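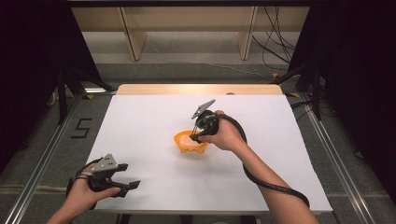 Orange bowl on the white paper, light wooden table

Paper on a wooden table - what do you lot use, and how do I stop it creeping?

Kiri Pearce
Posted in Tables, Trays & Surfaces

Quick one as I've got to sort this before Friday. We've got a light wooden table, stands on grey carpet, and it's used for small sorting jobs. Little things going in and out of a bowl mostly, beads, dried beans, buttons, that kind of thing. I cover the top with white paper so I can see what's been dropped and so the wood doesn't get scratched.

Problems:

The paper moves. Not loads, but lean a forearm on it and by the end of an hour the whole lot has shifted towards you and there's a ruck in the middle.

The bowl moves as well. It's a small orange plastic one with a scalloped bottom, sort of lobed, so I'm guessing it isn't touching the paper all the way round. Reach in from the side for the last few bits and it slides off. I like the bowl though, the colour is dead easy to spot and I have 5 of them, so don't just say buy a new one please.

Tried so far: masking tape on the corners (took a bit of finish off when I peeled it, not happy), a tea towel underneath (worse, everything went soft and wobbly), and wallpaper lining paper which was fine but wouldn't lie flat off the roll.

Table is an Ikesberg if that matters, bought second hand, no idea what the finish is. Can't screw or clamp anything to it. Budget is 25 quid, less would be nice.

Also does anyone know if thicker paper helps or is it just more expensive. Ta

Saavedra

Did this for years with a craft group so here goes, sorry for bullet-y style, on my break.

Paper weight. Yes it helps up to a point. Thin stuff rucks as soon as a sleeve drags on it. Very thick card won't sit flat at the edges and you catch your wrists on it. Go for the middle, decent cartridge paper off a pad and not off a roll. If you've only got a roll, cut it the night before and leave it curl side down with some books on top. Mine's usually flat by morning.

Stopping it moving. Get a thin rubbery drawer liner, the open mesh sort. I use the Nonen one but the cheap ones from the market are the same to be honest. Cut it 2 cm smaller than the paper all round so it doesn't poke out. Lay it on the table, paper on top, smooth from the middle outwards. No tape on the wood at all. Check it every so often if the table's varnished, as some liners can leave a mark if left down for months. I lift mine at the end of each day and roll it up.

If you really must tape, go over the edge and stick it to the underside, where a bit of lost finish won't bother anyone. Peel slowly and back on itself.

The bowl. Lobed base is the trouble like you say, you've only got a few bits of plastic touching. Turn it over and put a tiny blob of reusable tack on each lobe, pea size or smaller. Press down on a bit of scrap paper first so they all end up level, otherwise it rocks. Then put it where you want it. It'll come away from the paper ok if you twist, don't yank.

Or if you don't want tack on your nice paper, cut a circle of the same drawer liner and stand the bowl on that. Holds less well but no mess.

Also put the bowl slightly off centre, on the opposite side to the hand that does the reaching. Right handed people want it a bit left. You come in at a slant and your arm isn't hanging over the contents. Sounds daft, made a big differnce for us.

Erau

Just use a tray? Cafeteria one with a lip. Nothing rolls off and you can carry the lot away. Put paper in the bottom if you want it white.

Might be too small for what you're doing, no idea. Mine's 70 cm long, cost next to nothing at a car boot.

Wouldn't bother with tack, gets hair all over it.

Kiri Pearce

Thanks both. Tray's out I think, need room for two arms and the lip would get in the way, but might get one for storing the bits.

Saavedra, got some liner this afternoon, cut it too big the first time, cut it again. Paper hasn't moved all evening! Did the tack on one bowl and it's solid. One lobe is a bit shorter than the rest so needed a bigger blob there. Will do the other four tommorow.

One more thing, does the liner go in the wash or do you just wipe it?

Saavedra

Wipe. Warm water, drop of washing up liquid, hang it over the bath. Mine went in the machine once in November and came out in crumbs. Let it dry right through before it goes back on the wood.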